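Workshop > Notebook > Knitwear and outerwear

August 1, 2026
Written up by the sample room, Tokcombe

Second day on the winter cardigan for the Ulside order. The body is fine now. The sleeves still come up long, so I took 15 mm off the cuff end and left the sleeve head alone. Tried it over a thin shirt and then over a thick roll neck. Over the shirt it hangs well. Over the roll neck it pulls across the back when both arms go forward.

Yarn is the Kaimal wool blend, shade 573, the dark green. It looks almost black under the strip lights and much greener by the window. Swatch washed at 30 and dried flat.

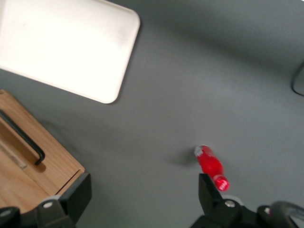
Shrinkage was up to 5 per cent in length and hardly anything in width. I have added that to the body pattern but not to the sleeves yet. Don't cut from the old card. It has a pencil cross in the corner.

Buttons: the horn-look ones are too heavy for the front band and drag it down between the second and third holes. Went back to the smaller size and used a tape behind the band. Better. The holes need to be a touch tighter or they will gape after a month of wear.

To do before the next fitting:

- Recut the left front in size 16, with the new neck curve.
- Steam the band, leave it overnight, measure again.
- Ask Waltimmont if the lining comes in a plain rust as well as the check. The check is nice but fights with the green.
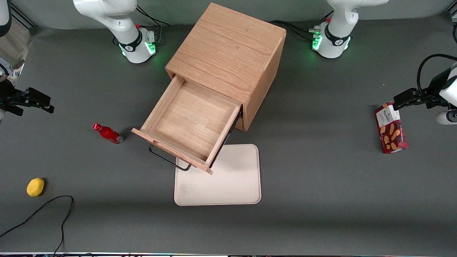 - Sew in the second pocket bag and see if the pocket mouth still sags with a phone in it.
- Press the collar from the wrong side only. The iron left a shine on the last one.

Not happy with the belt. It makes the whole thing look like a dressing gown, and the loops sit too low. I would drop it and put the yarn into a deeper rib at the hem. Will knit up a short piece of the rib and pin it on before deciding.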